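5. Checking and fitting the contact pads

Applies to: Flellis hand-held gripper pair, left and right
Section revised 17/08/2025

The pads on the inner faces of the fingers are the part of the Flellis that wears fastest. They are soft so that the fingers can hold thin or smooth handles, and they will tear in the end if you do a lot of work with metal tools. Check them before each recording day and after any session where something has been dropped or dragged out of the grip.

You will need:
Pad set 424 (four pads, enough for both grippers)
The small cross-head screwdriver from the lid of the case
A plastic scraper
A lint-free cloth and a little isopropyl alcohol

Note: pad sets bought before June came with a grey backing strip that had to be glued on. The current set does not have this strip. Do not mix old and new pads on the same gripper.

5.1 When to change the pads

Open the fingers and hold the gripper under a good light. Look along the inner face of each pad from above and then from the side. Light scuffing on the outside of the block is normal and can be left alone. Change the pads if you find any of the following:

- the edge facing the other finger has gone ragged
- the layers of the pad have started to come apart
- a flap hangs below the bottom of the block
- the pad has wrinkled or bulges at the top 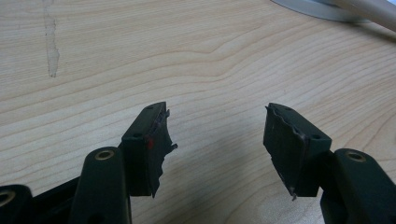 Fig. 5a Pads past use on both fingers, with torn material hanging below the blocks.

Always change both pads on a gripper at the same time, even if one still looks sound. A new pad is thicker than a worn one, and a mixed pair will close off centre.

Do not trim a torn pad with a knife or scissors and carry on. The tear will run further up the block, and loose scraps can get into the pivots.

5.2 Removing the old pads

1. Stop any recording in Dretau and wait for the status light on the hub to go out.

2. Unplug the gripper cable at the hub end. Leave it connected at the gripper.

3. Lay the gripper on a flat table with the fingers open.

4. Undo the screw on the top of the first block, then the one on the front. Put them somewhere they cannot roll. They are not the same length.

5. Slide the block off the finger. If it sticks, work it gently from side to side. Do not lever it against the link arm.

6. Lift the old pad away from the block with the plastic scraper. It may come off in pieces.

7. Wipe the bare face with the cloth and alcohol and let it dry fully.

8. Do the same for the other finger.

CAUTION: Keep alcohol away from the bushings in the link arms. They are greased at the factory, and washing the grease out will make the fingers stiff. If this happens, see section 8.

5.3 Fitting the new pads

1. Peel the film from the new pad. Try not to touch the sticky side.

2. Line up the top edge of the pad with the top edge of the block and press down from the middle outwards. Hold it firmly for a slow count of thirty.

3. Slide the block back on to the finger. The front screw hole should sit towards the outer side. If it sits towards the gap, you have the left and right blocks swapped.

4. Put in the short screw at the front and the long screw on top. Do both up finger-tight, then give each a quarter turn. The blocks are plastic and will crack if you force them.

5. Close the fingers by hand. The pads should meet along their whole length with no light showing at the tips. If there is a gap, loosen the top screws, close the fingers, and tighten again with the fingers held shut.

6. Leave the gripper closed for an hour before you pick anything up with it.

5.4 Setting the grip range again

New pads change the point at which the gripper reads as shut, so the range has to be set once more. Plug the cable back in, open Dretau and choose Grippers, then Range.

1. Squeeze the handle until the fingers are fully closed and press Set closed.

2. Let the fingers open as far as they will go and press Set open. The reading should be 74 mm. A reading well below this usually means a block is not seated – go back to step 3 of section 5.3.

3. Repeat for the other gripper if you changed its pads too.

4. Press Save. The values are kept in the gripper itself, so you do not need to do this again if you move to a different computer.

5.5 Trial lift

Before going back to real work, make a few lifts with something long and a bit awkward. Kitchen tools on a hanging stand do the job well: they have to be held by the handle, lifted clear of the hook and brought away without knocking the stand. 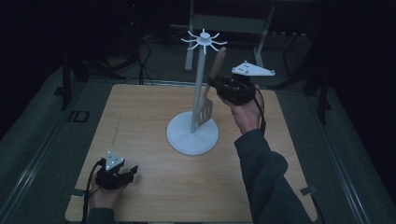 Take hold of the handle near its middle and squeeze until it stops turning between the pads. Lift slowly. If the tool swings round, the pads are either not yet bonded or have been fitted at a slant – check them before trying a second time. Keep the cable in a loose loop behind your wrist, and keep your sleeve and your other hand clear of the tracking plate.

Then hang the tool back up and look at the trace in Dretau. The grip line should drop, stay flat while you hold the tool, and rise again when you let go. A line that creeps down during the hold means the tool is pressing into a pad that needs longer to set.

5.6 Faults

Fingers close but Dretau shows them open: the range was not saved. Repeat section 5.4.

Error 874 on the hub: the gripper was plugged in while the handle was squeezed. Let go, unplug, and plug in again.

Pad lifts at one corner within a day: the block was not clean or dry. Fit a new pad. Glue is not a lasting repair.

Fingers click as they move: a scrap of old pad is caught in a pivot. Remove it with tweezers with the cable unplugged.

Spare pads and screws can be ordered from Rumine direct, or from Jurčo for customers who bought the kit through them. Give the part number and say whether you need both lengths of screw.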